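4.2 What "tool-free" leaves out

Claims that desktop computers can be taken apart quickly and cleanly are common in writing on reuse, and we think most of them rest on a narrow idea of what taking apart means. The Ruvel guide, which many repair shops now follow, scores a machine by how its parts are held: a latch scores well, a screw scores less well, glue scores badly. The score says little about what a person meets once the side panel is off. Figure 3 shows a tower at that point.
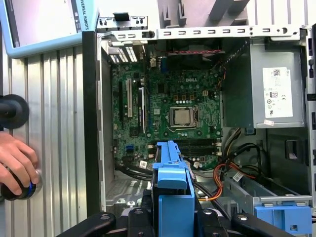 Figure 3. Interior of a desktop tower with the side panel removed. The memory slots are empty and no cooler is mounted on the processor.

By the Ruvel score this is a good machine. The drive cage has a plastic latch, and the memory slots can be reached from the open side. Yet the power cables loop down toward the bottom of the case in a tangle, and a second bundle curves along the other side of the board. Cables do not enter the score at all. A worker at the Grulolthorpe depot who logs "drive out, no tools" has told us that no screwdriver was used. The log does not tell us whether a hand had to go in past the wiring first, or how often a plug was pulled by its wires.

We raised this with the depot in December and were told that wiring "sorts itself out." It may. The depot's records, which cover 2,000 machines, have no field in which it could fail to do so.

The second weak point is the drive caddy. Plastic caddies are praised because they let a drive travel as one piece with its carrier, and the Katayama survey counts them as a plain gain for reuse. We are less sure. A caddy holds a drive by its sides and leaves much of the underside open, so the circuit board and the contacts remain within reach of fingers, bench edges and other drives.

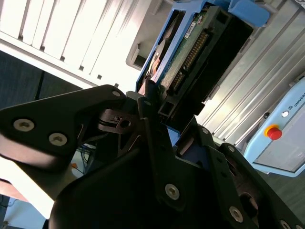 Handling guides warn about exactly these surfaces, then go on to recommend the caddy as protection. Both cannot be given full weight. Of the 800 drives in the Katayama survey, 400 were shipped in their caddies and 400 bare, and the survey reports fewer rejected drives in the first group. But the caddied drives also came from newer machines, and the authors make no attempt to separate age from packaging. Until someone does, the finding should be read as a hint.

Our third doubt concerns storage between removal and testing. Burorico recommends upright holders in place of trays, on the grounds that a board standing on edge touches nothing along its faces. This seems sensible as far as it goes.

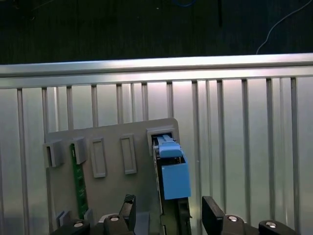

The argument depends on each holder fitting the part put into it, and parts from mixed stock vary. A slot made for one width of board will grip another badly or refuse it, and a long board in a short holder has most of its length hanging free. Burorico gives no figures for either case. It also treats the holder as neutral ground, when every insertion is one more chance to scrape an edge — a small risk, perhaps, but one that a flat tray does not carry.

None of this shows that latches, caddies or upright holders are bad choices. We use all of them. Our complaint is that each has been judged by the step it makes easier, while the steps on either side of it go unrecorded. The next section sets out the log sheet we used, in which cable handling, contact with exposed boards and failed insertions each have their own line.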